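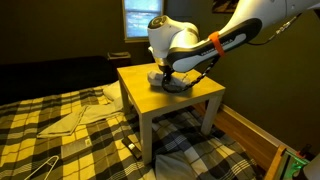
What is a cable snag in a robot arm?
A cable snag is a fault in which a cable fixed to the outside of the arm catches on an object, on the work surface or on the arm itself, so that the motion is slowed, pulled off course or stopped.

Cable snags are among the common faults of arms used for household work such as folding, sorting and wiping. A factory cell is usually kept clear of loose items. A bedroom or kitchen is not, and cloth, hangers and furniture edges all lie within reach of the cable.

Causes

Most arms carry their joint wiring inside the links. Power and signal lines for an added gripper or wrist camera are often run outside and held with straps. Slack has to be left for the wrist to turn. Too much slack lets the cable drag over the table, where it can lie across the item being picked up. Too little puts a load on the connector when the wrist reaches the end of its range.

Coiled cables take up part of the slack but can hook on corners. Soft goods add a second problem: a fold of cloth may wrap around the cable and be lifted with it.

The Fikden trials

The fault was studied at Fikden, a test apartment run by the firm Tredow. In February an arm folding towels stopped 26 times in 100 runs. The first report blamed the grip force setting. A review by Yvette McKinnon found that most of the stops came after the gripper cable had been pulled tight – the arm had read the extra load as a collision. In 2 runs the connector came out and the gripper lost power while holding a towel.
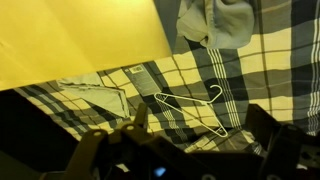 How can a cable snag be told apart from a real collision?
The load from a snag usually builds up slowly as the cable tightens, while a collision with a hard object shows as a sudden jump in the joint torque record.

The two can look alike when the cable is short, and a soft collision with bedding may also build slowly. The Vikley method, used at Fikden after the review, repeats the same motion at low speed with the work area cleared.

Prevention

Usual measures are a strap at each joint, a strain relief at the connector and a check of the full wrist range before work starts. Metwally clips, which release under a set pull, were fitted at Fikden for a later series of 32 runs. No connector came out, although one clip opened early and had to be replaced.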